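Ticket 109: Table top sticky after oiling
Product: Harketero table, light wood top
Opened by: Danica Sýkora
Assigned to: Ľudovít Vlček
Status: Waiting on customer

Danica Sýkora, 8:40 am
I put Wilico oil on the table in August and it still feels tacky. Mugs stick a little when you lift them. It's worst near the dark knot and along the joint where two boards meet. The rest is better but I wouldn't leave paper on it overnight.

Ľudovít Vlček, 10:15 am
How many coats, and did you wipe off the extra after each one?

Danica Sýkora, 12:30 pm
Two coats. I wiped the first one but let the second soak in. The can says to wait 4 hours between coats and I did that.
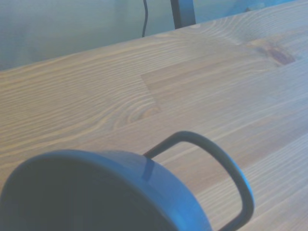

I also tried dish soap and warm water on one corner. No change once it dried.

Ľudovít Vlček, 2:05 pm
The second coat is most likely the problem. Oil left on the surface cures slowly and stays gummy, and knots take in less than the wood next to them. Steps:
1. Wipe a small patch with mineral spirits on a cotton rag. Open a window.
2. Dry it with a clean rag, going with the grain.
3. Leave it 5 hours and check by hand.
4. If it's still tacky, repeat once. Don't sand yet.
Lay used rags flat outside to dry. Don't ball them up.

Danica Sýkora, 4:20 pm
Will start at the joint and report back tomorrow.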